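# Gathering Outdoor Driving Examples: Notes for Week 7
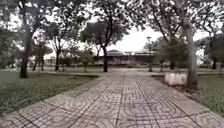
*Fig. 1. Straight run toward the cross path, lawns on both sides, fixed camera's view.*

Course: Learning to Drive Outdoors. Notes by Elfriede Schmieder. Bring these to the practical, along with shoes you don't love.

## 1. What we are collecting

An episode is one drive from a start point to a goal, with the camera stream, the operator's steering and speed commands, and the wheel odometry, all on one clock. The policy will see what the camera saw and try to produce what the operator did. It will copy your good judgment and it will also copy your sneeze.

Our working set, called Kusent, holds 428 episodes from May. Most of them go straight. You can get a very respectable validation loss on Kusent by never steering at all, and last year two project groups did so and wrote it up with great confidence.

## 2. Look at Fig. 1 before you read on

Ask what the operator should do in the next few seconds. "Keep going" is correct, and it teaches the model very little. The junction ahead is where the episode starts to earn its disk space. Left, right and straight on are all reasonable there, and the pixels don't say which one was wanted. So every episode needs a goal label, written before the drive. Labels written afterward tend to discover that the operator meant to go wherever the robot went.

Some things in this view deserve a thought:

- **The paving pattern.** Arcs and rings, repeated tile after tile. Lovely to walk on, a headache for feature matching, which will cheerfully match one swirl to its neighbor. Check visual odometry against the wheels.
- **The curbs.** Low, thin, and the only firm statement about where the path ends. Annotate the curb line itself; the change from gray to green is a tempting shortcut until you meet a bare patch of lawn.
- **The white lumpy things by the big tree on the right.** Sandbags? A planter? Label them `obstacle` and move on. In Skiltberg's first annotation round there were three names for one object and a long email thread.
- **The sky.** Bright white between dark crowns. Lock exposure on the ground region or the path will go murky at the moment you need it.

## 3. Driving protocol

1. Write the goal label and read it aloud to your partner.
2. Start recording, then hold still for a slow breath before moving.
3. Drive at the speed you could defend to a stranger with a stroller.
4. At junctions, commit early. Dithering is a behavior too, and Memari (our baseline policy) has already learned plenty of it.
5. Stop, hold still again, end the recording.

Each pair records 19 episodes. At least 10 must include a turn at a junction, and 7 must include a recovery.

A recovery means the robot begins badly placed: angled toward a curb, or hugging one side of the path. Put it there with recording **off**. Then switch on and drive back to the middle. If you record the drift as well, you have taught it to drift. Seol, the branch trained on such data, can be admired in simulation, where it visits the lawn.

## 4. What to throw away

Discard episodes with clock gaps, a wrong goal label, or an operator takeover you can't explain. Keep the ugly ones where a pedestrian made you wait. Waiting is rare in our data and we want more of it.

Do not discard an episode because the driving was embarrassing but legal. If you only keep the elegant runs, the model never learns what to do after an inelegant one, and it will have many.

## 5. Splitting

Split by route, never by frame. Two neighboring frames from the walkway in Fig. 1 are nearly the same picture, and putting one in training and the other in test measures your ability to copy files.

## To hand in

Episodes, the label sheet, and half a page on the worst run you kept and why you kept it. Due July 3, 2026, in the course folder. File names without spaces, please.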